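Erkmont Opens Desktop Refurbishing Bench at Jalletgate

JALLETGATE, 27 December 2020 - Erkmont, a refurbisher of used office computers, has opened a new bench for rebuilding desktop towers at its Jalletgate workshop. The bench will handle machines collected from offices and schools and prepare them for a second period of use.

The bench is built on slatted aluminum tables. Towers are worked on lying flat with the side panel off. Parts for each build are set out beforehand on a fixture plate, with a pocket cut for each one, so that a processor, a memory module and a hard drive all have a set place before they go into a case. 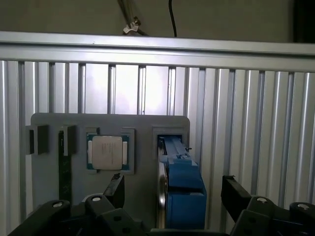 Erkmont previously kept loose parts in trays and antistatic bags on open shelving. The company reviewed that practice after an internal count found that 82 parts had been put back under the wrong stock number. Parts are now checked, matched to a build sheet and placed on the plate before the tower is opened.

The plates were designed with Charbonneau, a maker of workshop fittings. Charbonneau has supplied 50 plates to date, in 7 layouts. Replacement plates can be ordered one at a time.

Work on a tower follows a fixed order. The case is cleaned and the power supply is tested first. The processor and memory come next, then storage. Drives taken from collected machines are erased before they are used again, and a drive that does not pass its test is sent for recycling - it is not held back for spares. 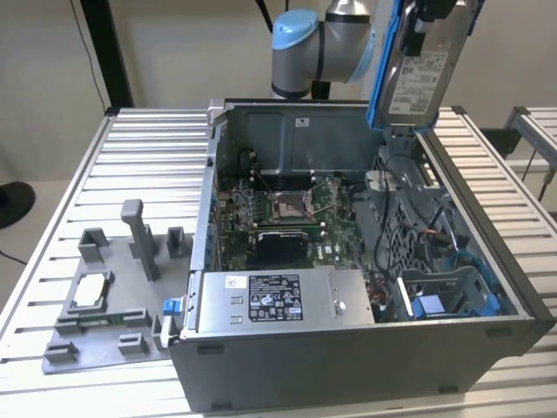 Erkmont expects to complete 900 desktops at Jalletgate in the first year. Finished machines will be sold through Dranirby, the company's outlet for schools, libraries and small offices. Each one will come with a printed list of the parts fitted and the tests it passed.

Laptops and all-in-one computers are not included at this stage and will continue to be handled under the existing repair service. Prices for that service are unchanged.

Offices with desktop towers to dispose of can arrange a collection through the Jalletgate workshop. Keyboards and power cords may be included in the same load. Monitors need to be booked separately.

About Erkmont

Erkmont collects, repairs and resells used office computers. Its workshop and parts store are at Jalletgate.

Press contact: Erkmont Press Office, Jalletgate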